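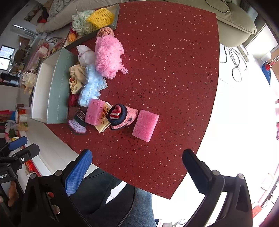

Local Votes on the Mellari Ferry Contract
Project report by Ha-neul Oh and Margareta Buzatu

Our project looked at how the Drelten town council handled the Mellari ferry contract. We read the council minutes and the letters sent in by residents before the vote on 22nd January.

The council has 56 members. A motion needs 50 of them present before it can be put to a vote. Opposition members said they got the contract text the night before and asked for a delay until April. The chair refused.

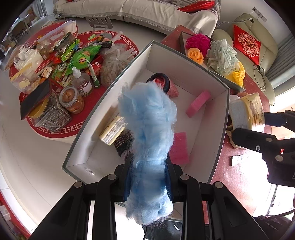

A petition against the contract had 2000 names on it, mostly from Hultthorpe, where the ferry stop would close. The minutes mention it in one line. We could not find out if it was ever discussed.

We wanted to interview both sides, but only the opposition office replied. The section on the council's reasons is therefore based on the minutes alone.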